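The Droltex had been beating me all September, and I don't mean it was close. You have to understand that the Lakari was my gripper. I'd drawn the fingers myself, I'd sat up nights with them, and I had told everybody in Drurkside (well, everybody at the noodle place) that it would pick up anything you put in front of it.

Then Ruoxi Fu came back from Tan with the Droltex under her arm and a big smile, and said, "Let's do 1,000 picks each. Loser buys dinner till spring."

So we did! Foam block, little white ball, foam block, little white ball, the same green cloth for both of us so neither one could complain. I was fine on the block. The block is easy, it just sits there and lets you squeeze it. But the ball! Give it one nudge off center and away it goes, and by the six hundredth pick I was dreaming about it. 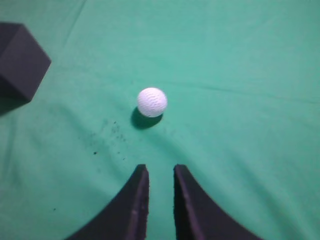
"You're coming in too fast," Ruoxi said from the stool, eating my crackers.

"I'm coming in exactly as fast as you did."

"My fingers are softer."

They were, too, and that's what made me so mad. I slowed the arm down to a crawl and watched the wrist camera with my nose almost on the screen. It was past midnight and I was 20 picks behind with 6 left to go, so there was no winning it, we both knew that. I could have gone home.

"Close it," she said, very quietly now, and she'd put the crackers down.

I closed it. The arm went up, and the ball went up with it, and Ruoxi whooped so loud the dog next door started in.

"Again," I said, and set it back down on the cloth.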